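Fluvard play kitchen review: seven weeks of pretend soup

Posted 24th January by Biljana Matić

We bought the Fluvard kitchen in November after our old plastic one finally lost its oven door, and I've been meaning to write it up ever since. I'd looked at the Marciniak one as well (lovely, but it was a fair bit dearer and the kids had already seen this in the shop, so that was that). Colour first, as that's what everyone asks me. It's a soft blue-grey that goes a bit lavender depending on the light, with gold handles all over it, and I like it a lot more than the bright red thing it replaced.

The handles are what sold me. They're big curved chunky ones that little hands can get right around, and my youngest, who is two and grabs everything like she's climbing a cliff, has had no trouble with them at all.
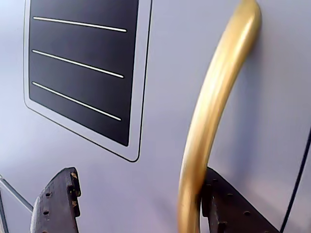 I did worry the gold would look cheap, and it doesn't. Fingerprints show up if you go looking for them – I've stopped looking. The matte finish on the panels wipes down with a damp cloth and a drop of dish soap, though I'd keep texta well away from it. Ask me how I know!

Putting it together took my brother-in-law Lech and me over 4 hours, including a tea break and one shelf we had to take out and put back the other way. The instructions are all diagrams and the diagrams are tiny. The screws come in little numbered bags, so please don't tip them all into one bowl like Lech did.

As for what gets played with, the fridge wins by a mile. It has a top door and a bottom door, and there's a shopping list on the front of the top one, which my son "reads" to me every morning (it's always sausages). The phone on the side panel is a close second. I've ordered an awful lot of pretend pizza on that phone. 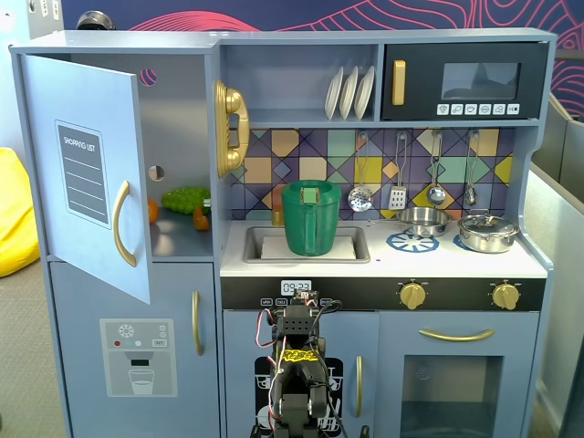
Fridge open with the grapes in, plates up on the shelf and the green jug in the sink.

The microwave gets ignored, poor thing. The utensils on the hooks don't, and the ladle has been in the bath, the garden and my bed. I love the tile pattern at the back too, all mustard and mint and navy, much nicer than my real splashback.

Gripes? The water dispenser is only a printed picture, and my two were pretty let down that they couldn't push a cup into it. I'd also have liked more storage, as our toy food has well and truly outgrown the fridge and half of it lives in a shoebox.

Still, I'd buy it again. My friend Jericho is getting the same one for her twins and I've already told her she can't borrow Lech.

Rating: 7 out of 10 for assembly, full marks for everything after.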